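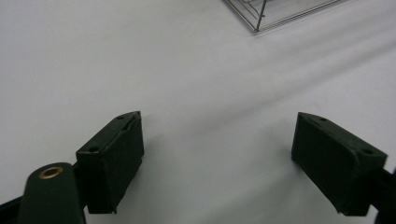
What happens to the people on a packing floor when part of the packing goes to a machine? At Bolgate, they mostly moved one bench over, and the work they do there is slower, fussier and, by their own account, a good deal more interesting.

I spent a Thursday with the woman who runs the small-parts section at Bolgate, a contract packer that fills sample boxes, spare-part kits and the like for other companies. She started on the line herself, and she asked me to leave her name out, along with everybody else's, so that the talk would stay on the work. I was happy to agree, and she was wonderful company.

We began with Clurker, the sorting and placing system her section has used since July. I wanted to know what the first week was like.

"Loud opinions," she said, laughing. "People had heard the word automation and nothing else. One of my best packers cleaned out her locker. She didn't tell me, I just saw it was empty. So I sat down with her and we went through the shift plan line by line, and her hours were in it."

There are five people in the section, and there were five before. What changed is how the day is cut up. Three of them used to stand at the filling bench from start to finish, picking small flat pieces out of a tub and dropping them into cups and trays. Now nobody does that for longer than an hour at a stretch, and a good part of the filling goes through Clurker.

"You have to understand what that job does to your hands," she said. "And your neck! You look down all day. I did it for four years, and I still sleep on one side."

The part that got me leaning forward was the teaching. Bolgate's packers are the ones who work out how a new item should be handled before it goes anywhere near the automatic line, and they do it with hand-held grippers. You hold one in each hand and do the job with the jaws, so your fingers never touch the product. It sounds simple. She let me try it, and I chased a single scrap of film across the table for what felt like half the morning.

"Everybody does that," she said kindly. "Your fingers know a thousand things you never told them. With the grippers you find out what those things are. You come in from the side, you wait, you let the piece settle – and then you close."
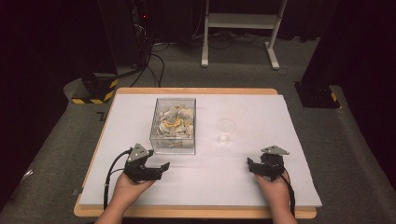 She has strong feelings about thin material. A bolt or a cap she calls a gift, because it has a shape you can count on. Anything crumpled or slippery is another matter, and clear plastic is hard on everybody. Her packers will argue for ages over whether to steady a container with the left side or leave it alone, and she loves listening to them. The arguments end up as notes, the notes go to Ekpo, the firm that set up the line, and some weeks later a change comes back.

"That was the thing that turned people around," she said. "They'd say, it's coming in too steep, it's pushing the pile down. And then it stopped coming in too steep. Somebody had listened to a packer!"

I asked whether anything had gotten worse. She thought about it for a while and then gave me a proper list. The old bench was sociable, for a start. You could talk all day because your hands knew what to do, and with the grippers you can't chat and concentrate at once. The radio is off more than it used to be. There is also more waiting, which some people enjoy and some can't stand. And the screen that comes with Clurker uses words she would like to throw out of the window.

"It says 'exception' when it means it dropped something. Just say you dropped it."

Pay was the other sore point. When the teaching work came in, it was treated as ordinary bench time, and the packers said it was skilled work and should be graded that way. It took three meetings to settle, and they got the grade. She is plainly proud of them for it, and a little cross that it needed the third meeting.

Next on her list is Fustinow, a kit job with soft pouches that the section currently fills entirely by hand. She isn't sure it can be automated at all, and she seems delighted by the question. Two of her packers already have a theory about picking the pouches up by the corner seam. Another says the corner is hopeless and you have to go for the middle.

"I've got money on the middle," she said, and went off to see how the afternoon shift was getting on.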